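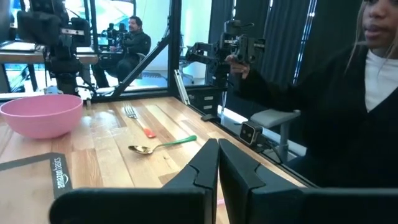 Table setting items, butcher-block table: pink bowl, fork and spoon, mat

Clandlow Table Skills group, minutes, 12 June 2024
Room 6, started late

1. Last minutes. Ok'd, no changes.

2. Place setting list. Long talk on what goes on the list for the Skerkitz booklet. Agreed to keep it short. Bowl, cup, fork, spoon, straw, mat. No knives for now. Plates put off to November.

3. Colors. Colored handles stay, orange-red fork and green spoon easy to tell apart on the light wood. Question whether pink bowl and pink straw get mixed up in written instructions. Wording to say "bowl" and "straw" first, color second. Nadham to be told before they print.

4. Mat. Going with the baking mat as placemat. Some wanted cloth, voted down. Mat goes down first, then the rest. Disagreement on whether bowl goes on the mat or beside it, both versions to be written up. 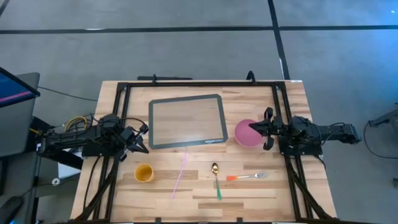
Bowl beside the mat. Yellow cup and pink straw nearer the front

5. Cup and straw. Cup upright at start, straw lying flat on the table near it. Straw goes in last. Su draft had it going in first, needs fixing on page 41.

6. Money. $56 left for tableware. Spare bowls and a second set of spoons ok'd, same colors if the store still has them. Order ref 2357, keep reciept.

7. Storage. Forks and spoons to be put away together, mats flat and not rolled, they curl. Label for the shelf still not done, carried over agian.

8. Any other business. Table to be wiped down after each session, sign for this going up by the sink.

Next meeting same room, date tbc. Bring page comments in writing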